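Counting carbon for a very small company

I have been doing the books and most of the office work at Istano for six years, and in August I was handed one more job: work out our carbon footprint and suggest a target. We sell children's bedding and printed cotton cloth, mostly to small shops. We own one building, lease one van and buy everything else from other people.

The request came from a customer. Girico, a store chain that takes a good part of our output, now asks every supplier for a yearly emissions number and a plan to lower it. Their form is 46 questions long. Most of it was written with factories in mind, and I left a lot of boxes marked "does not apply."

Where I started

I started with the bills. Electricity and gas were easy to find, and the van's fuel receipts were in a folder by month. The electric utility prints a year of usage on the back page of the statement, so that part took one morning. Gas took longer. Our meter was changed in the spring and the two readings were in different units.

After that I went to the things we buy. For a company like ours this is nearly all of it. The cotton is grown, spun, woven, printed and shipped before we touch it, and all of that counts in what the guides call scope 3. I had never used the term before this summer. 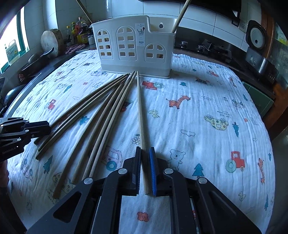

Chopstick on printed muslin.

I wrote to our three fabric suppliers and asked for emissions per yard. One sent a proper spreadsheet. One sent a brochure with leaves on it. The third, Pacheco, said they had no figures yet but could tell me the weight of each roll and how it traveled. That was more useful than the brochure. With the weight and the route I could use published averages, and I wrote down next to each line which ones I had used.

Vira Pavliuk, who runs our shipping desk, found 300 past shipments in the old system and sorted them by air and sea. The air freight was a surprise to me. It was a small share of the weight and a large share of the emissions. Nearly all of it was reorders we had placed late.

Picking a target

I read a few methods for setting targets. Some tie your cut to your share of the economy, some to your industry, and some just ask for the same percentage every year. The first kind made sense to me as a bookkeeper, but our sales jump around too much for it. One big order and the whole line moves.

We went with a flat yearly cut in total emissions, measured against last year. Carmela Bravo, who owns the company, wanted a number she could explain to a customer on the phone. She also wanted it reviewed every 6 months, and I agreed to that before thinking about who would do the reviewing.
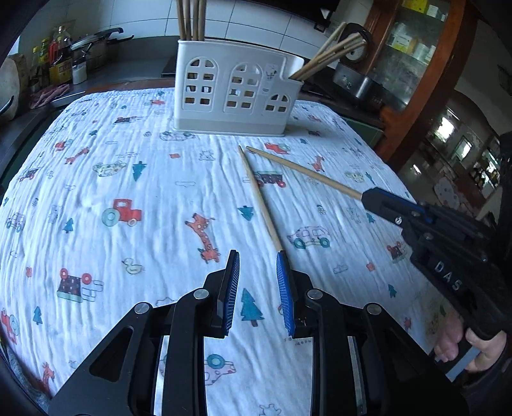

What we are changing first

Reorders go in earlier, so they can travel by sea. I set up a stock warning for the prints that sell out fastest.

The warehouse lights get replaced as they fail, starting with the back row.

Samples go out in one box a month per customer. We used to mail them whenever somebody asked, often a single swatch in a padded envelope.

We are also moving our storage overflow from Endton to a unit closer to the building. The lease there was ending anyway. It takes a regular van trip off the list, and Vira is happy about the driving.

I sent the form to Girico with a page of notes on which figures were measured and which were averages. They wrote back asking for it again in their own template, so I am doing that this week. The gas units still need a second look before I send it.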